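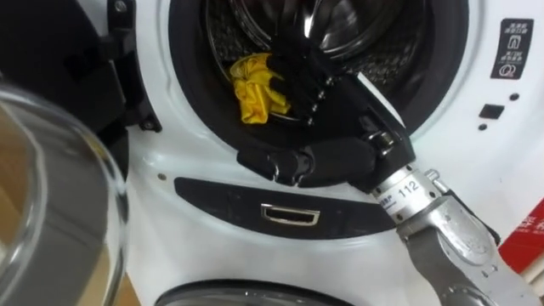 Washer task, head view, right hand at the yellow cloth. Arm label 112.

September, notebook, washer station

Started the day meaning to review the unload episodes and ended up arguing with the spec again. Writing it down while I still remember which parts annoyed me.

The target from the Lonum plan is 1000 accepted episodes of "take cloth out of drum." I don't object to the number. I object to the word accepted. As of this morning an episode is accepted if the cloth ends up outside the machine and the operator didn't hit abort. That lets in a lot of junk. I watched 19 in a row before lunch, and in most of them the hand goes in, stops short, shuffles, pushes the cloth further left, and then catches a corner more or less by luck. A policy trained on that will learn to shuffle.

Yiran Xie's position is that the corrections are the valuable part, and that clean grabs teach nothing about recovery. Fine, but then somebody has to mark where the mistake ends and the recovery begins, and the Brostach labeling tool has no field for it. We have "success," "fail," and a free text box that people fill with "ok."

Things I noticed on playback:

The fingertips press on the side of the cloth before they close. From the head camera you can't tell a press from a grip. The fingers hide the contact on the far side, and the drum wall behind is all small holes and bright highlights. I had to scrub back and forth on several clips and still wouldn't swear to my own labels.

The thumb rides very near the bottom of the gasket. I'd like to know how often it touches. If operators are resting the thumb on the rubber to steady themselves, that is a habit we're recording without meaning to, and it will fall apart on a machine with a different lip. Asked for the finger currents to be plotted next to the video. Lu exports them at a different rate, so the plots drift by the end of a long episode. Known problem, still open.

Yellow on steel is too easy. I'm not convinced we're learning anything about cloth here as opposed to learning "go to the yellow." Would like a gray towel and something dark before anyone shows me a success rate.

The glass door takes up a good part of the left side of the view and you see brown through it. Worth checking whether the door angle varies at all between sessions. My guess is that it doesn't, and the model will treat it as a landmark.

Clollar sent their note about augmentation, which says color jitter will cover the cloth problem. I doubt it. Jitter shifts the door and the panel along with the cloth, and the cloth is still the one saturated thing in the drum. Try it, by all means, but on a held-out set with real dark fabric.

Ran a small check after lunch. Two of us labeled the same clips separately, first contact and first real grip. First contact matched well. First grip was off by about 2 seconds on the bad ones, long enough to swallow the whole recovery. So I don't believe any per-phase number we've reported so far, mine included.

To do:
- add a "regrasp" mark to the tool, or a second text field if that's faster
- fix the Lu timestamps before recording more
- vary cloth color and start position, write both down per episode
- ask operators what the thumb is doing
- pull the clips labeled "ok" and relabel them, Yiran takes the first half

Not counting today's batch toward the total until the relabel is done. Yiran disagrees and has said so in the sheet.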